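The Robot Will See Your Kitchen Now, Sort Of

Last updated: Oct 15, 2018
27 comments | 655 shares

The open day at Mendden began with coffee, name tags and a promise that housework was nearly finished as a human problem. I have heard that one before. In 1982 a department store in Niltthorpe put a rolling machine with a tray in its front window, and my parents drove me out to watch it serve drinks. It bumped a mannequin and stayed there until closing.

Mendden has taken over the upper floor of an old carpet warehouse at the Vullbridge end of town. The company wants to sell software that teaches robots to tidy up. The software is called Agbeko, and the young engineers who work on it talk about it the way people talk about a gifted nephew. It practices, they told us, in simulated rooms, day and night, and the lessons are then passed along to a real arm.

We were given a long time with the simulated rooms and a short time with the real arm. I would have liked it the other way around.

The practice rooms came up on a big monitor. Our guide clicked through them quickly, and I had to ask her to stop on one so I could get a proper look at what the software is supposed to be learning from. 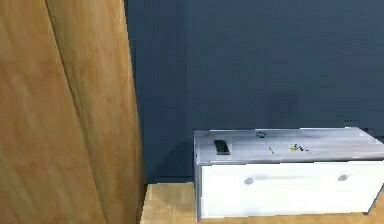
A simulated practice room: white cabinet, two knobs, a few small things left on top.

I grant that somebody took trouble over the wood grain. But my kitchen has a drawer that sticks, a cat, and a layer of mail on every flat surface. When I asked how Agbeko would cope with a sticking drawer, I was told that friction could be adjusted. When I asked about the cat, I was told that was a great question.

Then we were led through to the real arm, which was bolted to a bench behind a rope. It had a drawer unit in front of it and a sponge to put away. It made 11 attempts while I stood there. On four of them the sponge ended up in the drawer. The visitors clapped for each one, and I caught myself clapping too, and was annoyed about it.

The staff were open about the failures, which I appreciated, and vague about everything else. There was no price. There was no date for a product. A slide said "home ready" with a question mark after it, and the presenter moved past it at some speed. Almost every hard question from the floor got the same reply, that more simulation would help. Maybe it will. I would want to see the arm work in a room the company had never set foot in, with no rope and no one standing by to reset the sponge.

On the way out they gave us tote bags. I put mine in the drawer that sticks, and it took me two tries to get it shut.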